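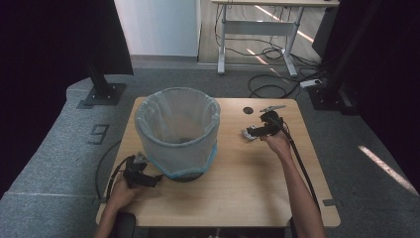
**January, bins and liners, 3:15 pm**

Finally got to the liner question today and I'm so glad we did, because it has been bugging me since we moved into the Clirnley room. Up on the table is the right place for this job! I had been doing it bent over on the floor like a fool, and at table height you can see straight down into the bag and spot a bad fold right away.

Liner of choice is the pale, see-through kind from the Tavitz box. Top edge goes over the rim and folds down on the outside. It wrinkles a bit on the inside and I've stopped fighting that — a few creases do no harm, and pulling the sides tight only drags the fold back up over the rim on the far side.

What I've settled on:

- Shake the bag open first, well away from the basket. One good snap of the wrists.
- Drop it in, then push the bottom down with a flat hand until it touches.
- Fold the top over the rim, going back and forth across the basket (front, back, left, right) instead of all the way around in one direction. Going around twists it every time.
- Run a thumb under the fold to let the trapped air out. This is my favorite part. It sighs!

Tried 6 liners of the Malý type as well. They're crisper and they open beautifully, but the overhang is stingy and three of them slid back in when I dropped a wad of paper towel on top. The Tavitz ones all held. I'd happily use up the Malý bags on the small bins by the sink, where the rim is narrower.

Timing: down to 7 seconds for a clean one, from picking up the bag to hands off. My first go this morning took closer to a full minute with a lot of muttering, so that's real progress.

Still to sort out:

- The Tavitz box says 60 on the side. Check how many are left before ordering more, the Skargate delivery is slow this time of year.
- Does the fold survive a full bin being carried down the hall? Only tried it with paper so far. Want to try something heavier, maybe the cardboard offcuts.
- Taking the bag *out* neatly. Gathering the top works, but the fold grabs at the rim and the whole basket lifts with it. Someone with a better idea please write it in here.

Leaving the rest of the Tavitz roll on the shelf with the tape. Please don't put it back under the sink, the box got soggy last time.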